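Interior painting > Ceilings and cornices > Flashing on ceiling after 2 coats, what have I done

gumleaf_row
Posted Mon 30 December

Hi all, long time reader first post. Painted the lounge ceiling over the break, flat white, two coats. Old ceiling was a sort of tobacco cream, previous owners smoked I reckon. Looks ok at night. In the morning when the sun comes in low through the front windows there are stripes right across it, shinier bits and dull bits, and one patch near the light fitting that looks like a dinner plate.

Used Quinlan ceiling flat from the place on the highway. 10 mm nap roller on a pole, cut in with a brush first, whole room, then had lunch, then rolled. It was a warm day. Windows open for the fumes.

Is this a third coat job or do I have to sand it all back?? In-laws arriving soon and I would like to not be up a ladder when they do.

bluemetal
Don't sand it all back. You had lunch. That's your problem right there.

Cut in a metre or two, roll into it while it's wet, move along. If you cut in the whole room and then go off for a sandwich the edge is dry and the roller goes over the top and you get a picture frame. Same story in the middle of the ceiling if you're stopping to reload and faffing about with the tray.

The stripes are lap marks. Shut the windows next time too.

gumleaf_row
Thanks. It was a pie but yes. So shut the windows even in this heat?

bluemetal
Yep. Shut windows, fan off, aircon off. Start at 6 in the morning, done by 8. Open up after.

SandgateSal
I'd be looking at the primer question first. OP never mentioned sealing. Nicotine ceiling, two coats of flat straight over it, of course it's gone patchy. The old paint is sucking it in at different rates. Could roll that perfectly and still get flashing.

Gumleaf did you wash it? Did you prime anything?

gumleaf_row
Wiped it with sugar soap. Didn't prime. Tin said self priming.

SandgateSal
They all say self priming. Over sound, clean, previously painted surfaces. Smokers ceiling isn't that. Give it one winter with the heater on and you'll have brown freckles coming through.

Oil based sealer, one coat, then your two flats. Stinks, but do it once.

bluemetal
Sal he has stripes. Stripes that line up with his roller. Stain bleed doesn't come through in stripes.

SandgateSal
I didn't say the stripes were bleed. I said suction. Uneven suction makes the wet edge go off quicker in some spots and THEN you get laps. Both things can be true. And "she", possibly, don't assume.

gumleaf_row
She, but don't mind. The dinner plate was an old patch, I filled it myself. The previous people had a rose or something there. Filler, light sand, straight over with the flat. Thats on me isn't it

SandgateSal
Dinner plate is on you, yes. Bare filler drinks paint. Spot prime it wider than the patch and feather it off.

Kel in Ballarat
Can I put in a word for the roller itself. 10 mm is short for a ceiling, specially an old one with a bit of texture. I went to a 20 and never looked back. Holds more, fewer trips to the tray, wet edge stays wet. Bit more spatter. Wear a hat.

Also what brand sleeve. The cheap Zestton ones in the multi pack are shocking, they go flat on one side if you leave them standing in the tray and then every rotation leaves a little ridge. Colent are dearer and last me years if I wash them properly.

And I mean properly. Scrape back into the tin with the curved bit of the scraper, rinse till clear, spin it out, then HANG it. Never lay it down on the bench. Same with the minis, I've got to be strict because I do a lot of trim and the little ones flatten in a day.
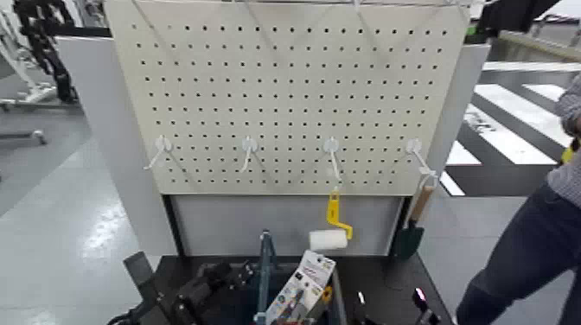 Anyway with the pole, keep your laps running towards the window, parallel with the light, final coat. First coat whichever way. Don't press. If you hear the roller making that sticky zippy noise you're out of paint, go reload.

bluemetal
20 mm on a flat plasterboard ceiling is going to give you orange peel. 13 tops. You'll see every bit of that stipple in the morning light she's describing.

Kel in Ballarat
Mine doesn't look like orange peel.

bluemetal
Have you got north east windows?

Kel in Ballarat
No. Fair enough.

cornice_monkey
13 for me as well. 20 for brick and that horrible vermiculite stuff.

Nobody's asked how old the house is. If it's pre 70s, no dry sanding of anything until you've done a lead test kit. Including where the rose was. Cheap kit from the hardware, takes two minutes.

gumleaf_row
House is 1983 according to the contract. The sanding I did was just on my own filler. But good to know, the shed might be older

SandgateSal
Listen to the monkey on that one.

Mieke Declercq
Different view, from someone who did this for a living till my shoulder went. Leave it alone for a fortnight. Seriously. Ceiling flat keeps evening out as it cures and half the lap marks people ring up about on day two are gone by the end of the second week. Not all. Some. I've had clients in tears over a ceiling that I couldn't find anything wrong with at the final walk through.

Then if it still shows: spot prime the plate, sealer over the lot if you're worried about the smoke, one coat of flat, thinned a touch with conditioner. 4 hours between coats is the tin's number for a nice day, I'd go overnight.

And do check it's the same batch. If you bought two tins and didn't box them together that will do it on its own.

gumleaf_row
what's boxing

Mieke Declercq
Tip both tins in one big bucket and stir. So it's all the one paint. White too, people think white is white.

gumleaf_row
Oh no. First tin was Quinlan and I ran out and the second was Ikham because the shop had shut and the servo end hardware only had that. Both said ceiling flat. Both said white!!

bluemetal
Hahaha. Where did you swap over

gumleaf_row
... near the light fitting

bluemetal
Right.

cornice_monkey
We got there in the end

SandgateSal
I still say seal it.

Kel in Ballarat
Is the Ikham any good by the way? Seen it stacked up at the front of the shop and wondered. Need something for the laundry.

gumleaf_row
Went on thick, smelled like a swimming pool. Covered ok. The dull side is the Ikham side I think, so flatter than the other one if thats what you're after

Kel in Ballarat
For a laundry no, want something I can wipe. Ta though.

Mieke Declercq
So don't touch up with either. You'll chase it round the room. Full coat, wall to wall, one product, one bucket. Two people if you can find one, one cutting in just ahead of the other rolling. Makes a massive difference in a warm room.

bluemetal
Agree with Mieke on all of that except the fortnight. If it's two different paints it isn't going to cure its way into being one paint.

Mieke Declercq
I wrote that before I knew about the second tin! But I'd wait anyway. She has guests.

SandgateSal
Waiting's fine. Guests look at the food. Just don't seat anyone under it at breakfast.

gumleaf_row
Ok so plan. Blinds down for the in laws. After they go, wash again, oil sealer (Sal wins), new 13 mm sleeve, enough of one paint for the whole thing boxed in a bucket, start early with everything shut. My brother can cut in, he's neat but slow.

How long after the oil sealer before I can put the water based flat over the top?

SandgateSal
Read the tin, they vary. I leave mine till next day whatever it says. And get the odour out, door open, don't sleep in there.

cornice_monkey
If your brother's slow swap jobs. Slow cutter and fast roller is how you end up back at the start of this thread.

gumleaf_row
He'd be a slow roller too tbh

bluemetal
Then he's on tray duty. You do the lot yourself in strips, cut in a metre, roll a metre. It's one lounge room.

gumleaf_row
4.2 by 5 and a bit, plus the hallway end with no door between. Do I have to do the hall as well or can I stop somewhere?

Mieke Declercq
Is there a bulkhead or a beam or just open ceiling?

gumleaf_row
Beam

Mieke Declercq
Stop at the beam. Tape it, pull the tape while the paint's still wet.

Kel in Ballarat
Do the hall another weekend. Hallways are a pig, all ladder moving.

gumleaf_row
Good, stopping at the beam. Will report back in the new year, thanks everyone. Off to hang my sleeve up, it's been lying in the laundry trough since Saturday

Kel in Ballarat
Bin it.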